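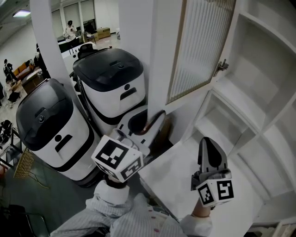 PRISUDOW COLLEGE ROBOTICS CLUB COMPLETES FIRST CABINET-TASK COURSE

Student team to release demonstration set and grading scripts in December

The Prisudow College Robotics Club has finished an eight-week course in which students teach manipulation tasks by demonstration, using hand-held grippers fitted with printed marker cubes. The course was run with Jestden, a maker of storage furniture, which supplied the cabinets and shelving.

Thirty students enrolled. Working in pairs, they recorded 600 demonstrations of household cabinet tasks: opening and closing a hinged door, placing items on a shelf, and moving items between compartments. Each demonstration was performed with a gripper in each hand. The position of each gripper is computed from the black-and-white markers on its cube, and the resulting path is stored with the video.

"Most of our members had written code for wheeled robots and had never worked with two arms," said Usha Krishnan, faculty adviser to the club. "Holding the grippers themselves showed them which motions a machine could repeat and which ones depended on a human wrist."

Students graded one another's recordings against a written standard. A demonstration was rejected if a marker cube was hidden from the camera during contact, if the door was pushed with a forearm, or if the gripper left the work area before the task was complete. Of the recordings submitted, 62 were rejected and repeated before the set was closed at 600.

Club president Karthik Debnath led the grading group. "The hinge side of the door gave us the most trouble," he said. "People reach around the panel and the cube turns away. We changed the starting stance in the third week and the rejection rate dropped."

The software used for the course, named Flivis, was written by club members Si-woo Myung and Bradley Kershaw. It aligns the two gripper paths, flags gaps in marker tracking, and exports each demonstration in a common file format. Flivis runs on an ordinary laptop.

The club plans to train a control policy on the set next term and test it on a two-arm robot in the college's engineering lab. Test results will be reported separately. The recordings, the grading standard and the Flivis source code will be released in December for teaching and noncommercial research.

Enrollment for the second course is open to students in any department. Prior programming experience is not required.

Media contact: Deok-su Koo, Prisudow College Robotics Club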